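Shoes, Shelves and Small Doors: Gallery from the Waren Project

Welcome to our gallery page! Waren is our study of how well a robot can learn household tidying from people who simply do it themselves, holding a gripper in each hand or one at a time, in ordinary furniture. We started in May with one question: does it help to practice inside tight, awkward spaces, or is an open tabletop enough? We love the answer we got, and we've been itching to share it.

Most of what we have to show comes down to shoe cabinets. They're wonderful test furniture. The doors swing into your way, the shelves are shallow, and every pair of shoes sits a little differently from the last one. A slipper squashes when you pinch it and a boot flops over. A sandal has a strap that seems made for snagging a fingertip.

How we collected the practice runs

Each person got five minutes to play with the gripper before we kept anything. After that, the job was plain: take a pair out, put a pair in, line them up, close the door. We gave no script for which shoe to grab first. Some people always went for the nearest one, others cleared the back of the shelf before touching anything else, and we kept both kinds of run. We ended up with over 200 runs, and going through them was a joy (yes, even the long evenings).

We split them into two sets. The Solto set was all done on an open table, with shoes laid out on a flat mat. The Haque set was done inside cabinets. Same people, same shoes, same amount of practice, so the only big change was the space around the hands.

What came out of it

We trained the same model, which we call Zokard, once on each set, and then asked it to put shoes away in a cabinet that appeared in neither. With the tabletop runs, it could pick shoes up nicely but kept bumping the shelf above on the way in. With the cabinet runs, it placed the shoe where we wanted it in 70 percent of tries. We were thrilled! The part we like best is how it gets there. It tips the shoe a little before it goes under the shelf, then levels it out again, and we never told anyone to do that. People just do it, and the model picked it up from them.

Mixing the two sets was interesting too. Adding tabletop runs to the cabinet runs gave slightly smoother pickups but made no difference to placing. We'd like to try this again with more kinds of shoes before we say much about it, especially tall boots, where our numbers are still thin.

Inside the cabinet
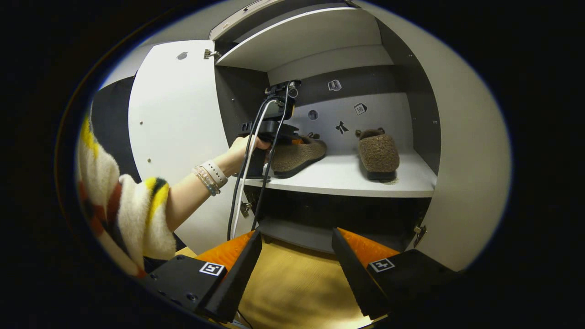

Fuzzy shoes turned out to be our favorite thing to work with. The soft upper gives under the fingers, so a grasp that starts a bit off center often still holds, and then the stiff sole swings around and catches the shelf on the way down. Zokard was worst at exactly that moment in its first version. We fixed a good part of it by letting the model look at a longer stretch of recent motion, so it could notice a shoe starting to turn in its grip.

Closing the door is the other piece we're excited about. It sounds like the easy bit, but a cabinet door has to be pushed from a different side than the one you just worked from, and people shift their whole body to do it. Our next round will have 2 cabinets side by side with doors that open toward each other, and we can't wait to see what people come up with.

More pictures will go up on this page as that round gets going.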